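홈 | 글 목록 | 살림 | 책 | 산책 | 방명록

이사 전에 물건을 줄인 기록

2020. 09. 26.

이사 날짜가 12월로 정해졌다. 지금 사는 집보다 방이 하나 적은 집이다. 계약서에 도장을 찍고 온 날 저녁에 줄자를 들고 집 안을 돌아다녔는데, 새집 도면에 가구를 그려 넣어 보니 거실 책장 하나와 작은방 수납장은 들어갈 곳이 없었다. 가구가 못 들어가면 그 안에 든 것도 못 들어간다. 그래서 여름 끝 무렵부터 짐을 줄이기 시작했고, 아직 하는 중이다. 중간에 한 번 적어 두려고 한다.

정리에 관한 책은 전에 몇 권 읽었다. 읽을 때는 고개를 끄덕였지만 그대로 따라 한 적은 없다. 설레는지 안 설레는지 물어보라는 말은 나한테는 잘 안 맞았다. 드라이버나 멀티탭을 손에 들고 그런 것을 물어볼 수는 없다. 이번에는 기준을 하나만 세웠다. 새집에서 이 물건이 놓일 자리를 말할 수 있으면 남기고, 말할 수 없으면 내놓는다. "어딘가에"는 자리로 치지 않기로 했다.

먼저 책부터 했다. 책이 제일 무겁고, 제일 많고, 제일 미루고 싶은 것이었다. 책장 앞에 앉아서 한 권씩 꺼내면 반드시 읽게 된다는 것을 알고 있어서, 칸째로 바닥에 내려놓고 선 채로 골랐다. 서서 고르면 허리가 아파서 오래 못 읽는다. 이 방법은 효과가 있었다. 첫날 거실 책장 두 칸을 비웠다.

나는 전공 책을 졸업하고도 한참 가지고 있었다. 펴 본 기억은 없다. 개정판이 두 번은 나왔을 책들이고, 밑줄은 앞쪽 세 장(章)까지만 쳐져 있었다. 이것은 고민 없이 묶었다. 고민한 쪽은 소설이었다. 다시 읽을 것 같은 책과 다시 읽을 것 같다고 생각하고 싶은 책이 있는데, 책등만 보고는 구별이 안 된다. 결국 소설은 최근 몇 년 안에 한 번이라도 꺼내 본 것만 남겼다. 헌책방에서 어렵게 구한 것 몇 권은 예외로 했다. 예외를 두니까 예외가 늘어나기는 했다.

이렇게 해서 내놓은 책이 200권이다. 이 숫자는 매입처에 접수하면서 목록을 적어야 했기 때문에 정확하다. 매입이 된 것은 그중 절반이 안 되고, 나머지는 낙서가 있거나 변색이 심하다고 돌려받거나 폐기에 동의해야 했다. 나는 전부 폐기에 동의했다. 돌려받으면 다시 현관에 쌓일 것이 뻔했다. 돈은 얼마 안 됐다. 장바구니 하나를 채울 정도였고, 실제로 그 돈으로 장을 봤다.

다음은 부엌이다. 부엌은 생각보다 쉬웠다. 싱크대 아래에 뚜껑 없는 밀폐용기와 용기 없는 뚜껑이 따로 쌓여 있었다. 전부 꺼내서 짝을 맞춰 보고, 짝이 없는 것은 그날 바로 분리수거했다. 프라이팬은 코팅이 벗겨진 것부터 버렸다. 찬장 맨 위 칸에는 선물로 받은 찻잔 세트가 상자째 있었는데, 상자를 연 흔적이 없었다. 이것은 중고로 내놓았고 다음 날 팔렸다. 사 간 분이 상자를 열어 보고 깨끗하다고 좋아했다. 나도 그때 처음 봤다.

유리병은 좀 오래 걸렸다. 잼이나 피클을 먹고 나면 병을 씻어서 모아 두는 버릇이 있다. 언젠가 뭘 담글 때 쓰려고 했다. 내가 마지막으로 뭘 담근 것은 매실이었고, 그때는 큰 병을 새로 샀다. 같은 크기로 네 개만 남기고 정리했다.

옷은 계절이 걸려서 나누어 했다. 여름옷은 여름이 끝나고 세탁해서 넣을 때 고르는 것이 편하다. 그해에 한 번도 안 입은 옷이 맨 아래에 그대로 깔려 있기 때문이다. 겨울옷은 아직 꺼내지 않았다. 11월쯤 한 번 꺼내면서 볼 생각이다. 코트가 문제인데, 무겁고 비싸게 산 것이라 안 입어도 못 버린다. 그건 그때 생각하기로 한다.

제일 골치 아픈 것은 종이였다. 보증서, 설명서, 영수증, 지난 집 관리비 고지서까지 나왔다. 설명서는 요즘 대부분 제조사 홈페이지에서 받을 수 있어서, 가전 몇 개만 확인해 보고 종이는 버렸다. 영수증은 열에 아홉은 글자가 날아가서 백지였다. 백지를 파일에 끼워서 서류함에 보관하고 있었던 셈이다. 편지와 엽서는 따로 상자 하나에 모았다. 이것은 줄이지 않았다. 상자에 들어가는 만큼만 갖고 있기로 했고, 지금은 반쯤 찼다.

종이 중에서 뜻밖에 쓸모가 있었던 것은 이 집에 들어올 때 적어 둔 메모다. 가스 이전 설치 전화를 언제 했는지, 인터넷 기사님이 오기까지 며칠 걸렸는지, 사다리차 비용이 얼마였는지가 적혀 있었다. 금액은 지금과 다르겠지만 순서는 그대로 쓸 수 있다. 이번에도 같은 식으로 적고 있다. 다음에 또 이사를 할지는 모르겠지만 적어서 손해 볼 일은 없다.

작은방 수납장은 마지막까지 미뤄 두었다가 지난주에 열었다. 여기에는 어디에도 속하지 않는 물건이 들어 있었다. 쓰다 남은 벽지, 색이 조금씩 다른 실타래, 보드게임, 운동을 하겠다고 산 밴드, 조카들이 놀러 오면 꺼내던 장난감 같은 것이다. 이런 물건은 종류별로 모으기가 어렵다. 그래서 종류는 포기하고 갈 곳별로 나누었다. 조카네로 보낼 것, 중고로 팔 것, 그냥 버릴 것, 아직 모르는 것. 네 무더기를 만들고 나니 속도가 났다.

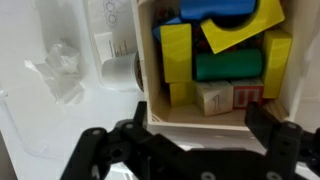 나무 상자에 담긴 색색의 블록.

장난감은 버리기가 어려운 물건이다. 망가지지 않기 때문이다. 플라스틱으로 된 것은 이음매가 부러지거나 건전지 넣는 곳이 녹슬어서 명분이 생기는데, 나무로 된 것은 몇 년이 지나도 칠이 조금 까질 뿐이다. 조카 둘은 이제 초등학생이라 블록 같은 것은 찾지 않는다. 언니에게 물어보니 막내가 아직 쓸 만하다고 해서 조카네 무더기로 갔다. 퍼즐은 조각이 모자라는지 확인하려면 맞춰 봐야 하는데, 저녁에 텔레비전을 켜 놓고 맞춰 보니 한 조각이 없었다. 그건 버렸다.

보드게임은 두 개만 남겼다. 나머지는 설명서가 길어서 손님이 와도 꺼낸 적이 없다. 규칙을 설명하는 동안 다들 휴대폰을 봤다.

"아직 모르는 것" 무더기에 대해서도 적어야겠다. 정리 책에는 보통 보류 상자를 만들고 날짜를 적어 두었다가 그날이 되면 열지 말고 버리라고 되어 있다. 나는 그렇게까지는 못 하겠다. 대신 보류 상자를 현관에 두었다. 드나들 때마다 발에 걸린다. 일주일쯤 걸리적거리면 마음이 바뀐다. 처음에는 상자가 가득 찼었는데 지금은 바닥이 보인다. 남은 것은 할머니가 쓰시던 반짇고리와 고장 난 라디오다. 반짇고리는 가져가기로 거의 마음을 정했고, 라디오는 모르겠다. 고치는 곳을 찾아보다가 말았다.

중고 거래는 하다 보니 요령이 조금 생겼다. 사진은 낮에 창가에서 찍는 것이 낫다. 흠집은 처음부터 찍어서 올린다. 그러면 만나서 깎아 달라는 말을 덜 듣는다. 약속은 집 앞보다 지하철역이 낫고, 시간은 퇴근 시간을 피한다. 요즘은 마스크를 쓰고 만나서 물건만 건네고 바로 헤어지는 것이 보통이라 오히려 간단하다. 문고리에 걸어 두고 입금만 받은 적도 몇 번 있다. 안 나오는 사람도 두 번 있었다. 한 번은 비가 오는 날이었고, 스탠드를 안고 이십 분을 서 있다가 다시 안고 돌아왔다. 그 스탠드는 결국 가져가기로 했다. 새집 책상 옆에 놓을 자리가 있다는 것을 돌아오는 길에 생각해 냈다.

값은 욕심내지 않았다. 처음에 올린 책상 의자는 산 가격을 생각해서 적었더니 열흘 동안 연락이 한 번도 없었다. 반으로 내렸더니 그날 저녁에 가져갔다. 그 뒤로는 비슷한 물건이 얼마에 팔렸는지 먼저 찾아보고 그보다 조금 낮게 적는다. 나한테 필요한 것은 돈보다 공간이고, 팔리지 않은 물건은 계속 자리를 차지한다.

구청 대형 폐기물 신고도 했다. 거실 책장은 살 사람을 찾다가 포기하고 신고했다. 인터넷으로 신청하고 번호를 종이에 적어서 붙여 내놓으면 된다. 스티커를 사러 가지 않아도 되는 것을 이번에 알았다. 문제는 책장을 1층까지 내리는 것이었는데, 선반을 빼고 나니 남편과 둘이서 엘리베이터에 세워 넣을 수 있었다. 높이가 간당간당해서 비스듬히 넣었다. 내놓고 나서 한 시간도 안 되어 누가 선반만 가져갔다. 수거가 안 될까 봐 걱정했는데 다음 날 아침에 나머지도 없어졌다.

사진은 손을 못 댔다. 종이 사진 말고 컴퓨터에 있는 사진이다. 외장하드를 정리하려고 열어 봤다가 폴더 하나에 1,493장이 들어 있는 것을 보고 닫았다. 같은 바다를 같은 자리에서 찍은 것이 한참 이어진다. 이것은 새집에서 차지할 자리가 손바닥만 하니까 급하지 않다고 스스로를 설득했다. 겨울에 이사가 끝나고 나서 해도 된다. 안 할 가능성도 있다.

지금까지 나간 짐을 이사 상자로 치면 약 21상자쯤 될 것 같다. 하나씩 나가서 정확하지는 않다. 견적을 보러 오신 이삿짐센터 분은 짐이 적은 편은 아니라고 했다. 줄인 뒤였는데도 그랬다. 그래도 처음 예상했던 것보다 작은 차로 된다고 해서 비용이 조금 내려갔다. 에어컨 이전은 따로 불러야 한다고 한다. 겨울에 이사하면 에어컨 기사님 예약이 쉽다는 것은 좋은 점이다.

줄이고 나서 달라진 것을 적어 보면, 우선 청소가 빨라졌다. 책장이 있던 벽 쪽은 그동안 청소기를 제대로 민 적이 없었다. 먼지가 어느 정도였는지는 적지 않겠다. 물건을 찾는 시간도 줄었다. 가위가 집에 다섯 개 있을 때는 가위를 못 찾았는데 두 개가 되니까 늘 제자리에 있다. 거실에서 말을 하면 소리가 조금 울리는 것 같다. 책이 소리를 먹는다는 이야기를 들은 적이 있는데 그런 것인지도 모르겠다.

아쉬운 것도 있다. 내놓은 책 중에 한 권이 벌써 생각난다. 짧은 산문집이었고, 겨울에 읽기 좋은 글이 하나 들어 있었다. 제목이 정확히 기억나지 않아서 도서관 검색도 못 하고 있다. 매입처 목록에 남아 있을 테니 찾으면 나오겠지만, 찾으면 다시 살 것 같아서 미루고 있다.

앞으로 할 것은 다음과 같다. 겨울옷과 이불을 꺼내서 고른다. 베란다 선반을 비운다. 베란다에는 화분 받침과 빈 화분이 꽤 있고, 흙도 한 포대 남아 있다. 흙을 어디에 버리는지 아직 모른다. 종량제 봉투에 넣으면 안 된다는 말도 있고 조금씩은 괜찮다는 말도 있어서 구청에 전화해 볼 생각이다. 냉동실은 11월부터는 채우지 않고 있는 것만 먹는다. 만두와 떡이 많다. 당분간 주말 점심은 떡국이다.

새집 주방 수납장 안쪽 치수를 아직 못 쟀다. 지금 살고 계신 분이 있어서 자주 가기가 미안하다. 잔금 치르기 전에 한 번 더 볼 수 있다고 하니 그때 재려고 한다. 냉장고 들어갈 자리는 쟀다. 옆으로 손가락 두 개 정도 남는다.

흙 버리는 법을 아시는 분은 방명록에 남겨 주시면 고맙겠습니다.

문의는 방명록으로 | ⓒ 글과 사진의 무단 전재를 금합니다 | 맨 위로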